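Home Storage and Everyday Order
Session 6 handout – Small soft things in open boxes
Tutor: Clotilde Hoarau

Last session we read the Wuvum storage guide, which claims that a sorted home saves its owner 46 hours a year. I asked where the figure came from. The guide gives no source, so please don't put it in your coursework.

Today's material is beanbags, chosen because they won't stack, won't stand up and won't stay where they are put. The guide says a low open box "invites tidy habits". Does it? A low wall makes things easy to reach, and it also lets them flop over the rim. 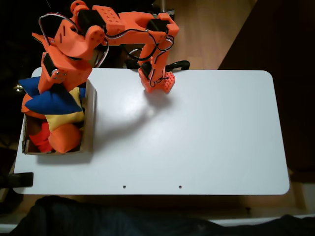 Baptiste Lebrun's survey at Dromstead in October covered 636 households and asked people whether open boxes kept them tidier. Most said yes. That tells us what people think of their own boxes and very little about the floor around them. Keep the two apart when you write up.

Points to argue over:

Colour. Guides love sorting by colour. With a handful of beanbags in blue, yellow and orange I can't see what is gained – a child looking for a beanbag generally wants any beanbag.

Cardboard. Cheap, light, and the rim creases with use. The Zurbridge notes call it "temporary", but plenty of homes keep the same box for years.

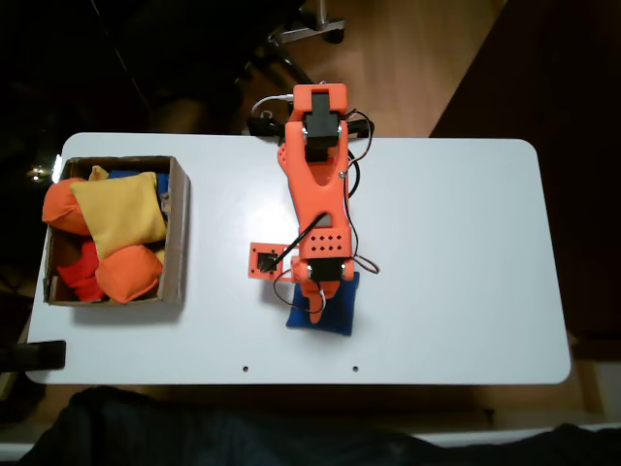
Taking out and putting back. Most advice deals with putting back only. Try both, one beanbag at a time, and write down which was more awkward. If you find no difference, say so.

Clothes nearby. Bulky coats and heavy dark cloth take up far more room than the guides allow for, and their drawings always show them folded flat. Crumpled fabric is the normal case. 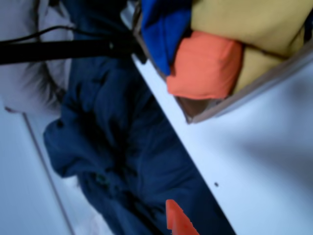
Picard's chapter suggests a shallow tray for whatever is left over. I remain doubtful. A tray with no stated purpose fills up with anything.

For next time: one page on a box in your own home, due Mon 25 November. Bring the chapter with you.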